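4.3 Teaching a place pose

Now for the fun part! With the arm homed and the Luvano planner running, you can teach your first place pose and let the software work out the path to it. Most people get a clean result within a few tries.

Before you start, check that the planner status reads Ready and that the walls of your enclosure are loaded as collision objects (section 3.6). Clear walls are hard for a depth camera to pick up, so the planner relies on the dimensions you typed in.

1. Open the Poses tab and press New. Give the pose a short name, such as bowl_place.

2. Set the speed limit to 60 mm/s. You can raise it later – slow is much nicer while you are learning.

3. Switch to Hand Guide and bring the gripper over the target with the part between the fingers. Keep your other hand near the stop button.

4. Lower the part in small steps using the Z– key. Stop as soon as the contact readout changes.

CAUTION: Do not keep pressing Z– after contact. The force limit will trip and you will have to home the arm again.

5. Check the fingers against the rim of the container. A wide finger needs room to open, and the planner will only leave that room if Finger Clearance is switched on.

6. Press Save Pose while the part is still held upright and touching the floor of the container.

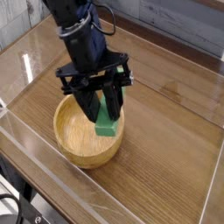 7. Press Plan. The preview draws the path in blue, and any stretch that passes too close to a wall turns orange.

8. If the path looks good, press Run Once.

Note: Error 664 means the planner found no path from the current position. Back the arm up a little and plan again. It often clears right away!

Note: Saved poses are stored with the gripper settings, so a new set of fingers means teaching the pose again.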